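The Ninmont Ferry

By Perla Serrano
December 29, 2022
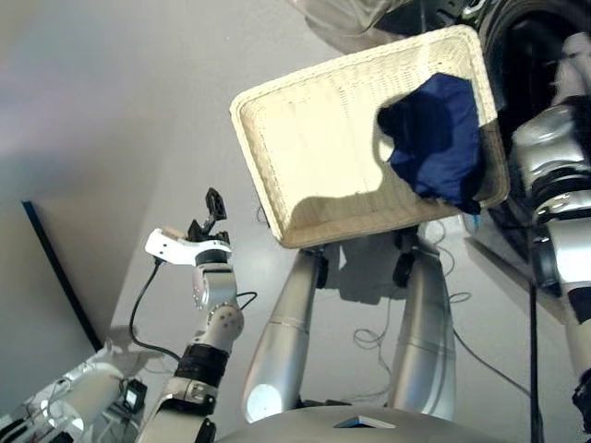 Short Fiction

Print | E-mail

The Office of Crossings at Urkport wishes it known that the ferry to Ninmont will not sail after the last day of June. The fare, 4 crowns since the time of my predecessor, will be refunded to holders of season passes on presentation of the pass.

Passengers have asked the Office for its reasons. The channel has moved. It was surveyed in spring at 875 yards and again in autumn at about 400, and the pilot, Mr. Ifans, has declared in writing that he can no longer say which shore he is leaving.

The Office has considered the petition from Clivside. It bears seven signatures, all in one hand, and asks that the boat be kept for those who went over to Ninmont and have not come back. The register shows that they bought return tickets. These remain valid.

The bell at the landing will be rung at dusk, as before. No provision has been made for who is to ring it — the post lapses with the service — but the rope will be left in good repair.

I should add, for the record, that my mother's name is in the register, on the fourth page. I have kept her ticket stub in the office drawer, and the key to the drawer will pass to my successor with the rest.

Inquiries may be made at the window until noon.

Shares: 12 | 3 comments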